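Clearing a false grip signal after a missed release

Applies to: Hollel two-finger gripper with fabric sleeve, Drolum arm controller, play kitchen test bench
Maintained by: Parvaneh Amini
Last revised: 2026-05-23

This procedure covers one fault: the controller reports that the gripper is holding an object when the fingers are empty. The log entry is code 280, GRIP STATE MISMATCH. The arm then refuses to start a new pick and, on the older motion profile, tries to finish the place move it believes is still pending. The second behavior is the dangerous one. Read the safety section before doing anything at the bench.

Background

The fault was first logged in July at the Conomthorpe lab during a run of the pick and place set. Masanobu Sakai had stopped the run by hand after the arm lowered toward the counter with nothing in its fingers and kept pressing. The wrist force limit did not trip. The sleeve on the gripper had absorbed enough of the load to keep the reading under the threshold for the whole move. The counter was not damaged. The left finger pad was torn and had to be replaced.

Ernő Szénási traced the mismatch to the sleeve. The Hollel gripper decides that it is holding something by comparing motor current with finger position. If the fingers stop short of fully closed and the current stays high, the state is set to HELD. A bare gripper closes all the way on nothing. A sleeved gripper can stop early if the fabric bunches between the pads, and the controller can't tell bunched fabric from a small object.

The sleeve is still required on this bench. Do not remove it to get around the fault.

Safety

Do not reach over the counter while the arm is powered. The arm can resume a pending place move without a new command if the state is HELD and the pause is released. A pause is not a safe stop. Use the emergency stop, then lock the main switch in the off position before your hands go past the front edge of the bench.

The toy cooktop has its own supply and is not on the emergency stop circuit. Switch it off separately if you are going to work on it.

Stored air is not a concern on this gripper. The fingers are electric and will hold position with power removed, so don't pull on them.

Tools and parts

Hex key, 4 mm
Feeler gauge set
Spare sleeve and retaining band
Calibration block from the gripper case
Laptop with the Suvarna log viewer

Step 1. Stop the arm and save the log

Press the emergency stop. Leave the controller powered long enough to save the log from the Suvarna viewer, then shut it down and lock the switch. The grip state history is held in memory and is lost at shutdown. Without it there is no way to separate this fault from a failed current sensor, and the two have different repairs.

In the saved log, find the last release command. A normal release shows current falling and finger position rising together. For this fault you will see a clean release, then a close command, then current that stays high with the fingers short of the closed position. If the current is high with the fingers fully open, stop here and follow the sensor replacement page instead.

Step 2. Record the bench before moving anything

Photograph the counter from the wrist side and write down which objects are in the workspace. Compare the list with the object table in the run file. An object that the table says is in the gripper should be somewhere on the bench, and its location tells you where the release took place.

Record objects on the cooktop by the surface they are on, since the run file treats the burner and the counter as separate zones. The view below would be entered as yellow block, upright, burner zone; carrot, lying down, counter zone, top end over the cooktop rim; pot, back left of cooktop. An object that crosses a zone line goes in under the zone that carries most of it, with a note about the overlap.

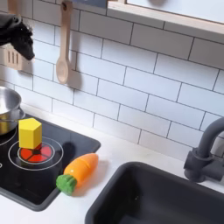 Step 3. Inspect the sleeve

With the switch locked, look at the fabric between the finger pads. It should lie flat against both pads with no fold crossing the contact area. Check the following:

Folds or loose material at the fingertips
Retaining band shifted down from its groove
Worn patches where the pad shows through
Thread or lint caught between the fingers

Slide the feeler gauge between fabric and pad at the tip. A gap over 0.5 mm means that the sleeve has stretched and must be replaced. Smoothing it by hand clears the fault for a short time only. Boglárka Hegyi ran a stretched sleeve that had been smoothed and taped, and the mismatch came back after 15 cycles.

Step 4. Replace or reseat the sleeve

Loosen the two band screws with the 4 mm hex key. Take the sleeve off toward the fingertips. Fit the new one with the seam on the outside of each finger, pull it back until the fabric is snug at the tips, and seat the band in its groove. Tighten the screws evenly until the band stops turning under thumb pressure. Overtightening pinches the fabric and draws it forward between the pads.

Step 5. Reset the grip state

Clear the workspace under the arm. Unlock the switch, power up the controller, and leave the emergency stop pressed. Open the service menu, enter 777, and select CLEAR GRIP STATE. The display should change from HELD to UNKNOWN. Release the emergency stop and send an open command at low speed. The state should then read EMPTY.

If it returns to HELD during the open move, press the emergency stop and repeat Step 3. Do not clear the state a second time without a new inspection.

Step 6. Recalibrate the closed position

Run the closed position routine with no object in the fingers, then run it again with the calibration block. Save both values. The empty value must be lower than the block value by at least 3 mm. A smaller difference leaves too little margin for the sleeve, and the controller will reject thin objects or report them when they aren't there.

Step 7. Lower the force limit for place moves

In the motion profile, change the place limit from DEFAULT to SLEEVED. Check that RESUME PENDING MOVE is set to OFF. Profiles saved before the July fault still have it set to ON, and loading one of them overwrites the current setting without a warning.

Step 8. Test

Run the empty close test, then a single pick and place with the calibration block, with one person at the emergency stop. Watch the state display through the whole cycle. It should go from EMPTY to HELD at the pick and back to EMPTY at the release. Attach the new log to the fault record.

If the fault returns with a new sleeve and good calibration values, take the gripper out of service and send both logs to Hajnalka Tóth.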